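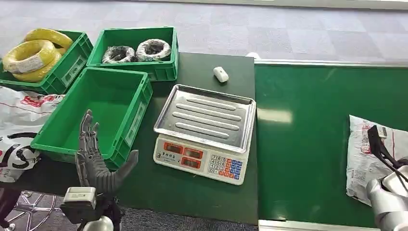 The sorting of the wire stock for the Plurlow repair workshop is now in its third month, and we are glad to report to the Kisevico fund that the work goes well. In April we received 200 coils from the closed store in Lyons, most of them without any list. Every coil is now weighed before it gets a place. Yellow wire and black wire have each their own green crate beside the scale, and one crate stays empty for the next color. Coils which still carry the supplier's paper label keep it – it saves us much work later.

The silver wire was more difficult, because large and small coils came mixed in the same boxes. We finished 7 boxes and 13 are waiting. We ask to keep the room until the end of the next period.

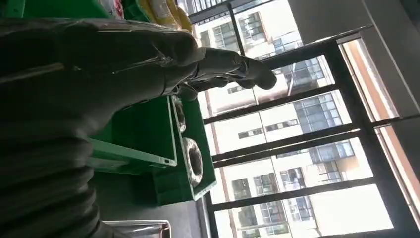 The workshop in Zirncombe wrote to us on Tuesday that they would prefer the small coils first, and that crates of this depth fit well on their shelves. We agreed, and three crates will go to them with the next transport.

A smaller task is the covers and wrapping material. It was not in our first plan, but it takes space – we will fold what is good and give the rest to recycling. 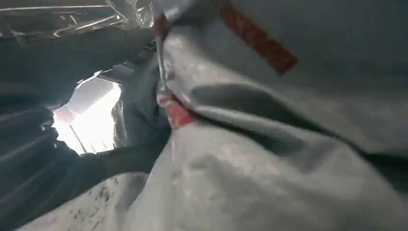 Light grey material with creases.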